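Can a machine do the go-backs yet?

Print this post | E-mail this post

2nd April

I worked six years on the floor of a discount store before I moved to an office job, and I still get asked by people who know that whether robots are going to take over that kind of work. Last month my brother-in-law asked, and then a woman at the dentist. I gave both of them a short answer. This is the longer one.

The job I always think of is go-backs. If you haven't worked retail, go-backs are the things that customers pick up, carry for a while and leave in the wrong place, plus whatever gets refused at the register. At my store it all went into carts behind the service desk. At the end of a shift someone took a cart and walked it around until it was empty. On a normal night one cart took me an hour. On the weekend before school started, in September, we could have three going and still leave one for the morning crew.

It is not hard work. A new hire can do it on the second day with a map of the store. That is why I think it makes a good test. If a machine can't do go-backs, it can't really do the shop floor.

I have read what I could find about the two companies that seem closest. Datik makes a cart that drives itself. It follows a route and stops at each section, and a person takes the items out and puts them up. Ralix makes a pair of arms on a wheeled base. Their latest video shows it putting boxed goods on a shelf, 60 boxes without a drop. I believe the video. The boxes were all the same size and they were already lined up facing forward.

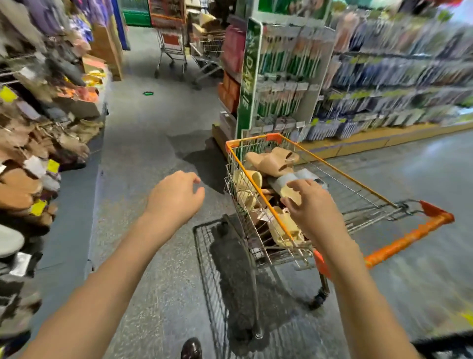 Shoes are where I would start if I wanted to be fair about the whole question, and also where I would expect a machine to fail first. A shoe has a left and a right, it has a size that may be on a sticker or stamped on the bottom, and it is often tied or clipped to its partner with something that comes loose. Now pile them. With slides, slippers and flat packages heaped in one wire basket, like the cart in the photo, you have to get your fingers down between things and move one to see what the next one is. The tags are small and plenty of them end up deep in the pile, turned whichever way they landed. A person does this without looking much. You feel a strap and you know you have a sandal. You pull, and if it catches on the wire you turn your wrist a little and pull again.

The arms I have seen so far want to look first, plan, and then reach. If the pile shifts, they look again. Ralix says its base model needs 6 seconds to choose where to grip, and that is for one item in an open bin. A heap in a mesh basket is worse, with loops and heels poking through the holes.

Then there is the shelf. Hanging goods on pegs sounds easy. You find the right peg and slide the package on by the hole in the card. But the hole is small, the peg next to it is close, and the cards bend. I used to bump the neighbors off all the time. Soft goods are harder again, with bags and clothing stuffed in until there is no obvious gap. You have to push what is there to one side with one hand and feed the thing in with the other, and hold it while you let go. I have not seen a robot do this outside a lab. I would like to.

The driving part is in better shape. Floor machines have been scrubbing store aisles for years and mostly stay out of the way. Datik's cart can get around a parked cart or a display that wasn't there yesterday, and it waits for people. It waits too long, from what I hear, but that can be fixed. Steering a regular shopping cart by its handle is another matter. They all pull to one side. You correct for it all night with your hip and don't notice until you get home.

At home I see the same split. We have a Štěpánek vacuum that does the downstairs every morning and does it well – it gets stuck under the radiator maybe twice a month. I also tried the Evard folding machine when a neighbor had one on loan. You clip each shirt on the front by hand and it folds it inside. It folded shirts nicely. Clipping them took me as long as folding them would have, and it would not take towels or anything for kids.

So my answer is that machines can now move things around a store, and can handle things that are the same shape every time. Sorting a mixed pile by touch and putting it away in a crowded place is still a person's job. I don't know how long that lasts. The arms are a lot better than they were 2 years ago, and I was wrong about the vacuum, which I told my wife would be in the closet by summer.

If I were running a store I would look at the self-driving cart now and leave the arms alone for the moment. I would also put a hook on every cart for the price gun, but I asked for that the whole time I worked there.

Comments (4)

shelfcheck1717
I do go-backs four nights a week. Shoes are the worst and it isn't close. Half of ours come back with no mate and then you have to go look for it.

marnold_pa
We had one of the Datik carts on trial. It was fine. Customers kept putting their own stuff in it, though, so somebody had to sort that out too.

Two Left Feet
You forgot greeting cards. Every one needs its own envelope and its own slot. I would pay to see a robot do the card aisle.

Blog author
Good point on the cards. I always traded that aisle away if I could.

Contact | Copyright, all rights reserved | Back to top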